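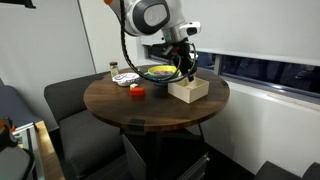 La société Ollex a arrêté la liste du petit matériel retenu pour l'équipement des coins repas de sa résidence Bundbridge. Le plan de référence est une table ronde à plateau brun foncé, veinage apparent, sur piètement sombre. Le bol à bord jaune et le petit bocal à couvercle brun y restent à demeure, avec une boîte ouverte en bois clair pour les menus objets. La dotation est identique pour tous les logements, soit 300 tables.

Gunvor Moen, chargée des aménagements, indique que le budget unitaire n'a pas été modifié.

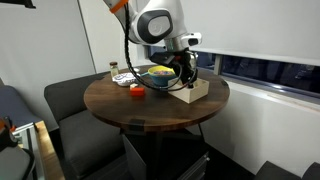
Le second point concerne l'implantation. Les pièces sont regroupées vers le fond du plateau et la zone avant doit rester libre. La boîte en bois clair est placée à droite du bol, l'assiette à motif bleu à gauche de celui-ci, près du bocal. Le gabarit de pose sera joint au bon de livraison.

Deux configurations complémentaires ont été validées le 4 mai 2023 par Kenneth Purves et Liis Mockus. Elles ajoutent des ustensiles de service et une plante. 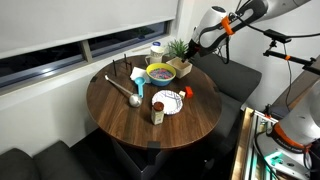

Le volume total de la commande s'établit à quelque 4 000 pièces, conditionnées par logement. Les références en verre voyagent séparément, en caisses cloisonnées.

Holger Sandberg assurera la réception et le contrôle des lots. Tout article ébréché ou déformé sera retourné au fournisseur.

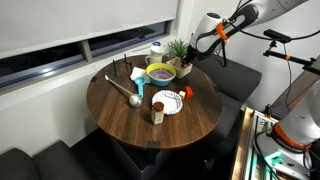

Les logements du bâtiment nord seront équipés en premier. Le calendrier des autres bâtiments sera communiqué aux résidents par voie d'affichage.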